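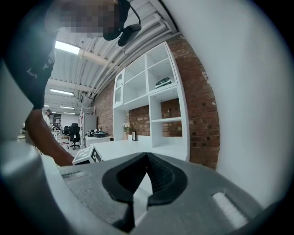

Setting price alerts in Koppel

1. Sign in to the Drulham terminal and open the Koppel panel.
2. Select a currency pair, then choose New Alert.
3. Enter the trigger level to four decimal places. Up to 51 alerts may be held on one account.
4. Choose bid, ask or mid price as the reference and press Save.

Note: An alert does not place an order. Orders are entered separately in the Jamus window.

Caution: Alerts set within two pips of the current price may trigger at once — check the spread before saving.
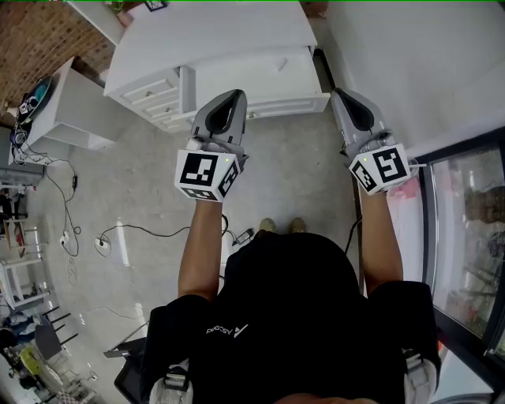
Do alerts expire at the end of the trading day?
Alerts stay active until they are triggered or deleted. Those created under a demo login are removed when the demo period ends.

5. To delete an alert, tick its box in the list and press Remove.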